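4. Preparing the Sorting Board

The Skamen sorting board is intended for use on a flat work table. It should be set up before the participant is seated. Staff who have not used the set before should read Section 3 first.

4.1 Placing the board

1. Clear the table and wipe it with a dry cloth.

2. Lay the board flat with one long edge toward the participant. Leave a margin of table visible on each side.

3. Press down on each corner in turn. If the board rocks, lift it and check underneath for crumbs or stray pieces.

CAUTION: Do not soak the board or leave it standing in water. The seams between the wooden strips may open.

4.2 Setting out the blocks

1. Take the blocks from the storage bag and inspect each one. Set aside any block with a chipped or sharp edge.

2. Place the blocks on the board in loose groups by color. Blocks in the same group may touch. Turn each heart so that its outline can be seen from above.

Fine ridges on the surface of a block are normal and do not need to be sanded.

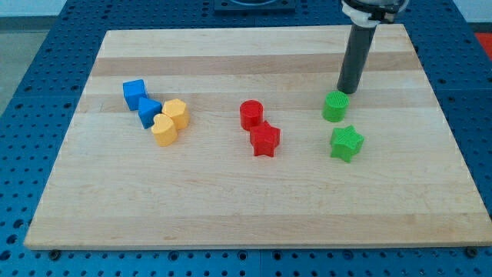 4.3 Starting a session

1. Allow the participant to handle the blocks freely for 3 minutes.

2. Ask for one block at a time, by color first and then by shape -- for example, "the blue cube."

3. Record each response on Form 84 before making the next request.

NOTE: Replacement blocks are ordered singly from Lornura. Requests should be addressed to Hilde Michiels and should state the shape and color required.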